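Workshop tips: looking after motors and drives in a small shop

Posted 04/02/2021 by Conall Moynihan

Most of the calls we take at Storent are for things the owner could have caught with a vacuum cleaner and a screwdriver. The notes that follow are for people running a saw, a lathe, a dust collector or a small pump off a variable frequency drive at home or in a small workshop. If you are not comfortable inside an electrical enclosure, stick to the tips that keep the cover on.

Keep the drive out of the dust

Sawdust and metal fines get pulled in by the cooling fan and settle on the heat sink. Mount the drive on a wall away from the machine, at chest height, with clear space above and below it. The manual gives the clearance. If the manual is long gone, look up the model number on the label before you drill any holes. Don't hang it over the grinder.

A drive in a sealed box needs the box to be big enough to shed the heat. We see a lot of drives stuffed into old fuse boxes with the fan blowing against the door.

Cleaning the fan and heat sink

Turn the power off at the breaker and lock it or tape it. Wait until the charge light on the drive is out, then wait the time printed on the warning label as well. Check with a meter.

Use a soft brush and a vacuum with a plastic nozzle. Compressed air is fine on the heat sink fins if it is dry and the pressure is low, but hold the fan still with a finger while you do it. Don't blow air straight into the control board. Taner Uysal does the drives in his cabinet shop every October, before the heating goes on and the doors stay shut, and that is often enough for a woodshop with decent extraction.

Listen to the bearings

A motor that hums is normal. One that growls, chirps or rattles as it slows down needs bearings. With the power locked out and the belt off, turn the shaft by hand. It should turn smoothly with no gritty feel.
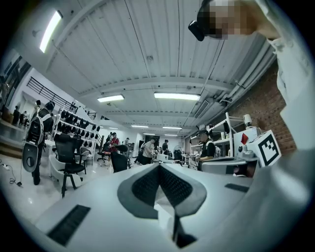
Grease only the motors that have grease fittings, and go easy. Too much grease heats up the bearing and works its way into the windings. Wipe the fitting first, use the type named on the plate, and don't mix brands if you can help it. Small motors with sealed bearings get nothing at all until the bearings are replaced.

Tighten the terminals

Wires loosen with heat and vibration, and stranded wire is the worst for it. Once a year, power locked out, go over the terminals with a torque screwdriver. A brown or shiny patch on the insulation near a screw means that one has been running hot. Cut back to clean copper and fit a new ferrule.

Keep motor cable and control cable apart. If they have to cross, cross them at a right angle. Use shielded cable to the motor and ground the shield the way the drive maker asks. Ovidiu Radu spent two weekends chasing a speed display that jumped all over the place on his Drullier lathe, and it was the control wire tied to the motor lead with cable ties.

Write down the settings

Before you change anything on the keypad, copy the settings into a notebook or take a picture of each screen. The ones that matter most are:

Motor rated current
Base frequency
Maximum frequency
Acceleration and deceleration time
Start and stop source

Tape a copy inside the enclosure door. If the drive fails, you can have a new one running the same afternoon.

Don't run a plain motor too slow

The fan on the back of a standard motor turns at shaft speed – at low speed it moves hardly any air. For long slow work, fit a separate blower or change the pulleys and let the motor run faster. If you can't keep your palm on the housing for 4 seconds, stop and let it cool, then find out why.

Spare drives on the shelf

The capacitors in a drive that has sat unused for a long time may need to be brought back up gently. Write the purchase date on the carton with a marker. Storage rules differ between makers, so check before you put full voltage on an old one.

Next page: belts, pulleys and guards.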